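Lernura Settlement Breakfasts – progress report to the Dodum Fund
Period ending 12/27/21
Prepared by Märta Tveit

Attendance

The breakfasts ran every weekday of the school term at the Rullance Road hall. We served 3,637 meals in the period, which is above the target in our funding agreement. Most of the growth came after the bus timetable changed and families from Cui could reach us before the first bell.

Numbers dropped in the last two weeks of term. Several families were isolating and others had left early for the holidays. We sent food parcels to nine households in that time and have recorded them separately from the meal count.

Staffing

We have four paid casuals and lost one in October to full-time work. Her shifts were covered by the others until a replacement started. All current staff hold food safety certificates and working with children checks. One certificate expires in January and the renewal is booked.

The English conversation table did not run as planned. The tutor was available on two mornings a week instead of five, and parents told us the mornings kept changing on them. We have now fixed the days and put them on the noticeboard in five languages.

Food supply

Bread, milk and fruit are still donated by the Cui bakery and the growers' market. Cereal is the one item we buy at full price, and it went up twice in the period. We moved to a plainer brand in bulk bags. The children noticed – there were complaints – but consumption is back to where it was.

Halal and vegetarian options are on the bench every day. A parent asked for gluten-free bread for two children and we now keep a loaf in the freezer, to be toasted separately from the rest.

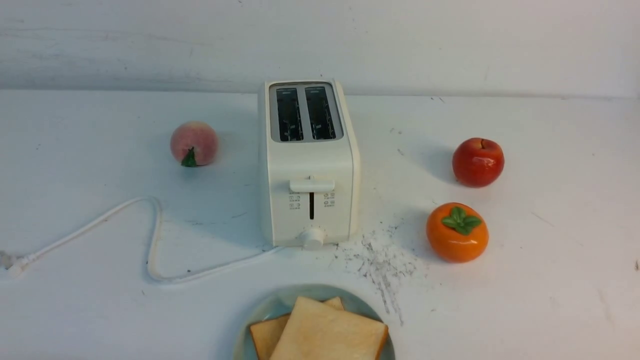 Kitchen and Equipment Team

Small appliances are within budget. Two-slice toasters are slow when the hall is full, and the team has asked whether a commercial conveyor model could come out of next period's equipment line. Two quotes are in and a third is due in January. The hall's wiring will need to be checked before we order anything.

The dishwasher was serviced under the hall lease at no cost to the project. The second fridge is still waiting on a door seal.

Budget

Spending is slightly under forecast, nearly all of it from the unfilled tutor hours. We would like to carry that amount over to the same line and will send the variation form with the signed accounts.

Next period

Breakfasts resume on the first day of term. The parent survey goes out in week three, and results will be in the next report.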